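What we're buying for the gripper work, and what can wait

I said in July that I would write up the equipment budget once the numbers settled. They have mostly settled.
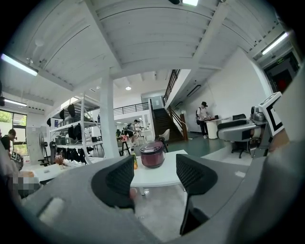 The short version is that we have money for one of two things this year. We can build more hand-held grippers, or we can buy a second arm. I went in wanting the arm. After two weeks with the spreadsheet I'm asking for the grippers.

We have 3 hand-held units now. Two of them work every day and the third gets robbed for parts. Every time a finger pad wears out or a mount cracks, somebody takes the piece off the third unit and it goes back on the shelf a little emptier. I'd like 4 complete units plus a box of spares that is really a box of spares.

The fingers are the cheap part and also the part we go through fastest. I had been ordering pads a few at a time from Morgate, which meant paying shipping over and over. A single order of 95 gets us a better price and should last into next spring. Eulalia Cáceres went through the old orders with me on Tuesday and found we had paid for rush delivery on most of them. That was my doing. I kept noticing we were low on the day we ran out.

Cameras are harder. The ones we use now are fine, but the cables are not. The connector works loose when people carry the gripper from table to table, and then a recording is no good from the middle on. Darkano sells a locking cable for $331 a set, and that is a lot for a cable. I asked for one set to try before we commit to all the units. If it holds up for a month I'll order the rest.

Things I left out of the first draft and had to add back in:

Batteries and a second charger. We have one charger and people wait on it after lunch.

Storage. Recordings pile up faster than I planned for, and I had only counted the drives and forgot the backup copies.

Plain household stuff to pick up. Bottles, cans, jars, lids in different sizes. It's a small line but it needs to be its own line, or it ends up on my personal card again.

Printed markers on stiff board. Paper ones curl.

Tables I took off the list. We can get by with what we have if we stop storing things on them.

The second arm goes to next year. Palma gave us a quote and it was fair, but the quote covers the arm only. Once I added the mount, the controller, the safety gear and the install, it was well past what we have. It would also need floor space, and I don't want to plan that until we know whether we're keeping the current layout. Butska offers a lease — I have the terms but haven't read them closely. Leasing never looked good to me over three years, though I'm willing to be talked out of that.

The request goes in at the end of the week. I still need a second quote for the drives, and I need to find out if the charger we have is still being made.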